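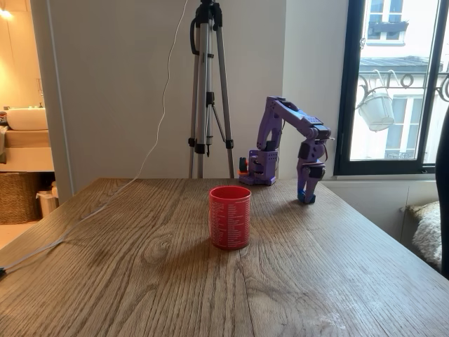 # Small printed arm on a wooden table: which rules apply, and what counts as good practice?

**Soledad Tlapale**

I have a small 3D-printed desktop arm with hobby servos and a gripper. It picks up cups and moves them across a table, and that is all it does. I work on it at home and now I've been asked to show it at the Umside repair and makers' day, on a Saturday in February, with the public walking past.

The organisers sent a form with a box marked "safety standard followed". I don't know what to write. I've seen ISO 10218 mentioned, and ISO/TS 15066, and someone at work told me I need a CE or UKCA mark before I can switch it on in front of anyone. The arm can't be dangerous in the way a factory arm is, but it does have pinch points, and it moves quickly enough to make you jump.

Three things I'd like to know:

- Is there a standard I should be naming on the form?
- Does it need to be fixed to the table, or is a mounting plate enough?
- Is there an accepted way to deal with cables and with people's hands?

I have a switched mains socket but no proper emergency stop. I bought most of the parts second-hand from someone in Birkthorpe, so there is no manual to speak of.

---

**Minttu Hirvonen**

I've filled in that sort of form for our club at Ernach a few times. Don't name a standard you haven't worked through. ISO 10218 is written for industrial robots and the cells they work in, and TS 15066 is the companion document for people working alongside them. You can borrow ideas from both, but writing "complies with ISO 10218" for a homemade arm would be untrue, and an organiser who knows the subject will ask for the paperwork.

What I write is "no product standard claimed, risk assessment attached". The general method for machinery risk assessment is ISO 12100, and it comes down to listing the hazards, judging how bad and how likely each one is, then reducing them in order: change the design first, add guards second, put up warnings last. For an arm your size it fits on 2 sides of paper. Ask the organisers whether their insurer wants anything more.

On marking, the usual trigger is selling or supplying the thing, or putting it to use as part of a business. I'm not a lawyer and the rules on own use are not as simple as people make out, so check if money is involved in any way.

**Fixing.** A plate resting on the table under its own weight is not enough for a public show. When the arm stretches out and stops suddenly the base can tip or creep. Use two clamps, at opposite corners, and pull on the arm by hand at full reach with the power off before you start.

**Cables.** Run them off the back, away from the side people stand on. Nothing should cross the working area, and nothing should hang where a child can pull it. Tape or clip each one close to the base so that a tug lands on the clip and the connector is left alone. Check the cable at the elbow too, with the joint bent as far as it goes in both directions.

**Stopping it.** Get a latching button that cuts the servo supply, and put it where you can hit it without reaching past the arm. A wall socket behind the table doesn't count. Remember that most hobby servos go limp when the power goes, so the arm will drop. Try this with nothing in the gripper first and see where it lands.

**Speed and hands.** Limit speed and torque in the controller as well as in your script. If your program crashes, the servo keeps whatever limit it has stored. Mark the full reach on the table with tape and add a hand's width outside it. If people can lean in past that, you need a clear screen.

**Other things on the table.** Anything inside the reach gets treated as something the arm will hit sooner or later. Use plastic cups, empty, and move tripods and lamps out of range, legs included. If a camera stand has to be close, weigh it down.

Write down the settings you tested with and don't change them on the day. We had one person turn the speed up after lunch to get a bigger crowd, and he was asked to switch off.

---

**lysenko_bench**

You're overthinking it, it's a toy. Never had a form for mine and it's been running on the kitchen table for 700 hours. Just unplug it if it goes wrong.

---

**pk_umside**

Agree with Minttu on most of it. I'd add that the power supply is the part I would worry about. Use a proper enclosed one with a fuse, sized for all the servos stalling at once, and have it PAT tested if the venue asks. Umside does ask - they turned away a second-hand supply last time.

I wouldn't rely on unplugging. If a finger is caught you have one free hand and it's probably the wrong side of the table.

For the hazard list, go joint by joint with the power off and write down every gap that closes. The elbow is easy to miss, as everyone looks at the gripper.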